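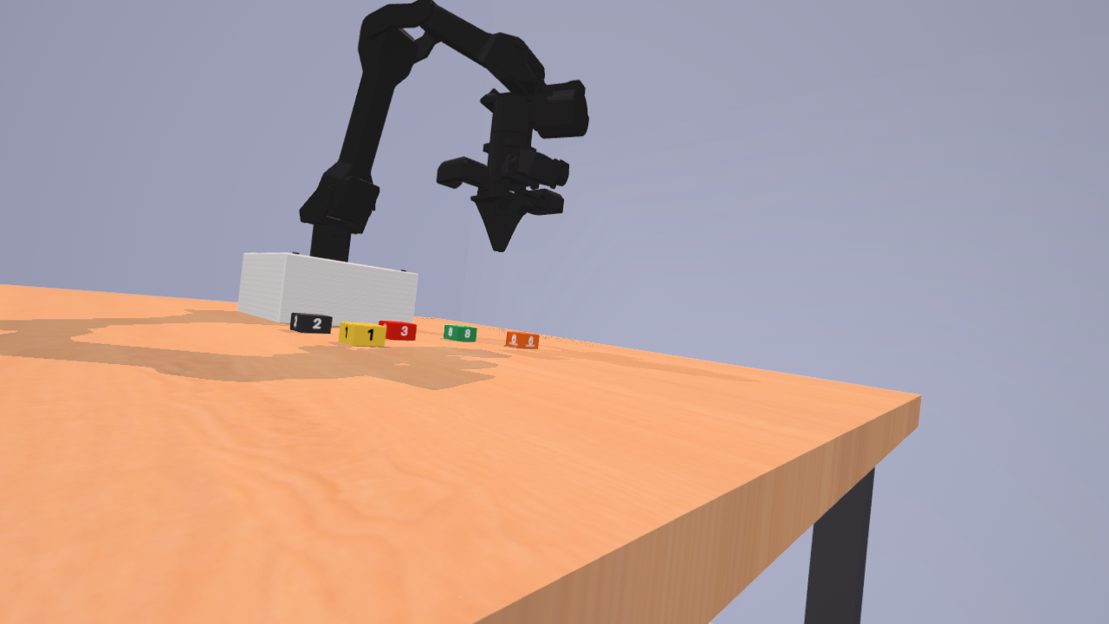 About Sestley

Sestley is a shared workshop in Jullavstead. Members rent bench space by the month and use the common tools: two lathes, a small mill, a laser cutter, a soldering area and a row of computers for drawing and simulation. The workshop opened with 4 benches and now has 10. Most members build things for their own homes. A few build things for each other.

What we work on

The main shared project is Drono, a sorting cell built around a single articulated arm. The job is simple to state. Numbered blocks are placed on a table in no fixed order, and the arm has to pick them up and set them down in sequence. The arm stands on a low white base box at one side of the table and works with the gripper pointing straight down.

Drono is modeled in simulation before anything is tried on the bench. The simulated version has the arm, the base box, a wood table and five blocks in different colors, each with its number repeated on more than one side. Repeating the number matters for the reading step. A block lying at an angle shows two faces to the viewer, and either one should be enough to identify it. Small underlined digits are still the weakest point. At a distance the difference between a 6 and a 0 is a few pixels, and the underline does not help as much as we had expected.

Shadows are left on in the simulation. An early version of the reader was tuned with flat lighting and failed as soon as the arm cast a shadow across a block. We now keep the light where it is awkward and adjust the reader instead.

How the build is organized

Work is split into 4 parts: arm control, gripper, block reading and table layout. Each part has its own folder on the workshop server and its own log. Changes to the arm control go through the simulator first and must complete 10 full sorts without a dropped block. After that they may be loaded on the bench controller. Changes to the gripper fingers are printed in pairs and labeled with the revision number on the inside face.

The bench table was made in the workshop from planed boards. The model was redrawn to the bench dimensions on 2/24/21, and both have been kept in step since then. If you move a mounting hole on one, move it on the other and write it in the log.

The control software is a fork of Norðdahl, a motion planner that one of our first members wrote for a camera slider. It was not meant for arms. The path smoothing has been replaced, the speed limits are now set per joint, and the original file format has been kept - mainly so that old jobs still open.

Using the workshop

New members take two short inductions, one for the machine tools and one for powered equipment. The second covers the emergency stop, the marked floor area and the lockout switch on the supply. No one works on a powered arm alone. Simulation work needs no induction, and the computers can be booked at any time the building is open.

Materials are charged at cost. Filament is weighed, sheet stock is measured, and fasteners under 5 mm are free. Larger stock can be left on the rack with a bench number on it. Unlabeled stock is cleared in August, when the workshop closes for maintenance.

Joining

There is a short form at the front desk. Please state what you plan to build, which machines you need and whether the project draws more than a standard outlet can supply. Bench allocation depends on the last item more than on the others - only 2 benches have the heavier circuit.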